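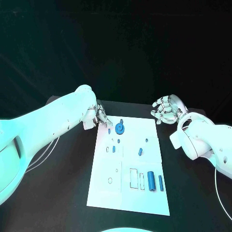

Every few years the public library in Trokside is asked to get rid of its jigsaw puzzles, and every few years I write something in their defense. This is the longest version so far. The puzzles take up two shelves near the periodicals, they come back with pieces missing, and they do not count as circulation in the reports the county reads. I understand why a person with a budget looks at those shelves first. I also think the county has the wrong idea of what a puzzle is for, and the wrong idea starts with the kind of puzzle most people picture, the cardboard landscape with 1000 pieces and a barn. The simplest kind has small blue parts and a sheet of white paper with outlines printed on it, and the job is to get the parts to agree with the lines. A four-year-old can be given that. So can a man of eighty who has had a stroke. I have sat at a table with both.

I worked at the Trokside branch for many years, most of them at the front desk, and I am retired now. I have no stake in the outcome except that I still use the place.

The case against lending puzzles is easy to state. A book with a torn page is still a book, but a puzzle with a missing piece is widely held to be ruined. Staff time goes into counting. When the branch last put a figure on it, in March, 47 of the 140 puzzles in the collection were listed as incomplete. A third of the collection being broken sounds bad, and it was presented to sound bad. The same report did not say how many of those 47 were still being checked out. I know from the desk that people took them anyway. We wrote "one short" or "two short, both sky" on masking tape on the lid, and borrowers read the tape and shrugged and brought the box to the counter.

I think that shrug is worth something. A person who takes home a puzzle marked two short has already decided that finishing is not the point. They want the table set up in the front room for a couple of weeks. They want something to stand over while the kettle heats. In a house where two people have run out of conversation, a puzzle gives them a reason to be on the same side of a table, and one of them will eventually say "is this yours?" and hand over a piece of roof.

The usual answer is that people can buy their own. Some can. A new puzzle of decent quality costs more than a paperback, and most households do a puzzle once. It then goes in a closet. Lending makes more sense for a thing you use once than for a thing you use every day, and I have never understood why that argument is accepted for novels and refused for puzzles. The thrift store sells them too, but with no tape on the lid.

The other answer is that there is an app for it. I have tried two of them. They are fine. The pieces snap into place with a click, and if you leave one near the right spot the program finishes the job for you. A real piece will let you be wrong. It will sit in the wrong hole with a slight bulge for an entire evening, and you find out the next day when nothing around it works. You have to turn it with your fingers and feel whether it seats. Anyone who has watched a small child try to fit a flat shape to a drawn line knows how much is going on in that: the looking, the turning, the looking again, the shape laid down upside down and taken up. Adults forget it was ever hard. People recovering from an injury remember very quickly.

That is why I would put the outline sets ahead of everything else if the shelves have to shrink. They are cheap. The paper can be copied when it gets wrinkled. If a part goes missing, you can print a sheet that does not call for it, and the set is whole again. The branch has had a few over the years, including one from a company called Plulterine that came in a tin and outlasted three sets of shelving. They were borrowed by parents and by home health aides, who do not fill out comment cards and so do not turn up in the reports either.

I should be fair about the cost. Counting pieces is tedious and I did plenty of it. For a while we used a kitchen scale, a Nurico with a cracked dial, and weighed each box against a number written inside the lid. It caught a missing handful and missed a missing one. My own view is that the branch should stop counting altogether. Let borrowers write on the tape. They were more exact about it than we were, and a note that says "gone: corner with the duck" is more use to the next household than a check mark from the desk.

The proposal now in front of the county is to clear the two shelves and put in a charging station. I have nothing against charging phones. There are outlets along the Yang Street wall already, under the windows, and people use them. A station in the middle of the floor would be used too, I expect, by people standing up and waiting to leave. The branch has been short of visitors all year for reasons everyone knows, and the puzzles are one of the few things that have kept going out through curbside pickup. Bags of them were on the cart when I went by last week.

If the county wants the collection smaller, cut it by what does not go out. Keep the boxes with tape on them. Buy a few more of the outline sets and put them low, where a child can reach, and leave one open on the table by the window once people are allowed to sit down there again. I would rather see that than another round of reports.

The comment period runs to the end of December 2020, and the form is at the pickup window as well as online. The paper one has more room to write.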